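Fitted sheet keeps shifting when I use the bed as a folding table

Gertraud Fuchs
I fold laundry and sort boxes on the bed, and by the end the sheet has pulled toward the front. The mattress is a Londitz, 3 years old. Is there a fix short of buying new sheets?

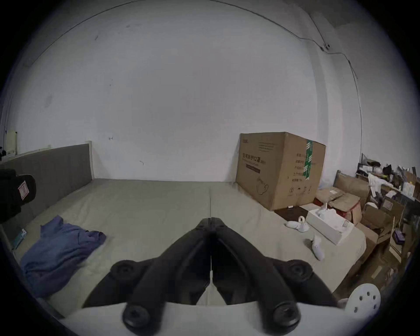 Sheets move when weight gets dragged across them, so start with how you load the bed. Tuck the foot end first, then the sides. Mine has a seam down the middle and I use it as a guide – if the line bends, retuck. Keep any big cardboard box at the far end by the wall, like the one with the mask outline on it, and leave clothes such as that crumpled blue one near the front edge where you can reach them.
Ardalan Parsa

Mitra Soltani
Suspender clips from Huvton. Four corners, done. Mine have lasted since June.

Eglė Kütt
just use the floor? or put a towel down first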